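Learning to sit still in a small flat
11/06/2020

When I moved to Australia I had two suitcases and no furniture. For the first weeks I ate my dinner on the floor, and I told my mother on the phone that everything was very comfortable. She did not believe me, of course.

My first chair came from a second-hand shop called Cellden, near the train station. It cost 20 dollars and I carried it home by myself, stopping at every corner. The colour was a kind of mustard that I did not like, but I kept it for a long time. I wrote my first job applications in this chair. I also learned in it the difference between "I look forward to hear" and "I look forward to hearing", which took me longer than the applications.

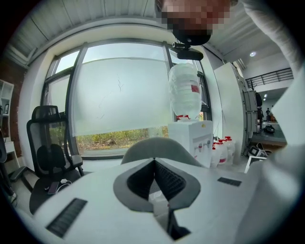
A grey seat and a purple cloth, in the second photo. 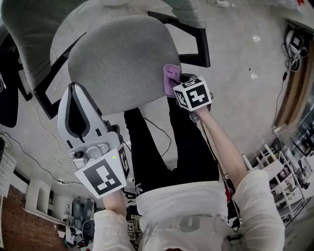

Where I grew up, the good chairs were for visitors. We children sat on stools in the kitchen, and the living room stayed closed until December, when my uncles came. I think this is why I still feel a little guilty when I sit in a soft chair on a normal weekday.

Now I work from home and I sit far too much. I looked at an office chair from Skivex, but the price was 510 dollars, and my neighbour paid even more for hers. So I put a cushion behind my back and I take a walk after lunch, down to the river and home again past the bakery. My back is better in the mornings. The evenings are still bad, and I would be glad to hear from readers who have found a good cushion.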